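Plate first, then food

Most advice on setting a table for two or three people starts with the food. Mine starts with the plate and the surface under it. I have catered small office breakfasts in Hevham for 7 years, and the mistakes I see are mostly errors of order.

A plate should be placed, empty, before anything else is brought near it. Its position fixes the reach for the person serving and the clear space around the rim. Food set down first claims the middle of the table, and the plate ends up wherever there is room.
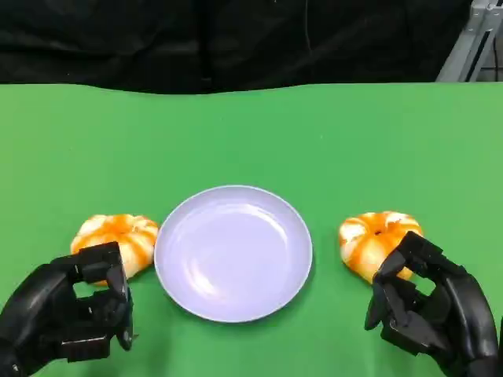 Color is the second variable. White on white hides the rim, and people misjudge it. A pale plate on a saturated ground has a legible edge from any seat. I would take a plain green covering over a patterned one for this reason alone, and I have said so to clients who wanted florals.

Bit-na Um, who trained me at Flostwood, held that covering and plate should match. Her argument was that contrast distracts from the food. I think it holds for formal dinners and fails for breakfast, where people serve themselves while talking.

Third, transfer. Anything soft or rounded should be gripped at the sides and lowered, with the plate close by. Long carries across a table are a poor use of anyone's attention. If the item is farther than a hand's width from the rim, move the plate.

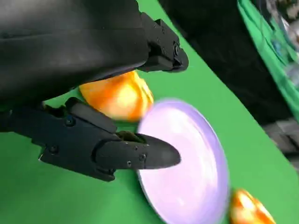
Size matters less than caterers claim. The Yoo catalog lists plates by diameter to the millimeter, and I have never had a guest remark on it. The raised rim is the specification I check, as it stops a round item from leaving. Flat slates have no such feature and I stopped renting them in May.

Two pieces to a plate is my limit at breakfast. A third touches the other two, and the first one lifted drags its neighbor.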